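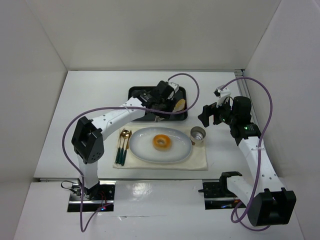
Bread and bagel table, planner notes
Thread by Areeba Satti, August 31, 2023

1/ Two arms, one tabletop, one planner. I've spent the week on the part of Vurnix that decides which arm gets to be over the table and when. Posting what changed while I still remember it.

2/ The old version planned each arm alone, then checked the two paths against each other. If they crossed, it threw both out and started over. With a tray behind the plate, that happened a lot, and most of the planning time went into paths we never ran.

3/ The new version plans one arm first and hands its path to the other as a moving obstacle. The second arm can wait, slow down or go wide. Joaquim Lobo wrote the timing part and I wrote the waiting part.

4/ Waiting pose matters more than I expected. Folded to the side with the gripper past the cup works fine. Folded lower puts the elbow in the way of the next reach.

5/ The cables are not in the collision model. I add a fat cylinder along the long link and call it padding. It costs us some reach near the walls. Xinyi Feng wants to model the loops properly and I would be glad if she did.

6/ Perception: the tray is the hard one. As soon as an arm is over it, the side view loses most of what's inside. We now keep the last clear estimate for each item and mark it stale after 3000 ms. The planner won't grasp on a stale pose.

7/ Shiny things are still bad. Metal cup, gold spoon, plate rim. Depth on the cup comes back with holes, so we fit a cylinder to whatever points survive and take the height from the object file.

8/ Replayed 524 logged starts through old and new. The new planner failed to find a path on 9 of them. I looked at 4 so far and all of those were the padding being too fat near the right wall.

9/ Next is a smaller cylinder on the right arm only, then the same replay. Kausar Siddiqui is reviewing the merge. The config file changed format, so if you pull before Monday, regenerate yours.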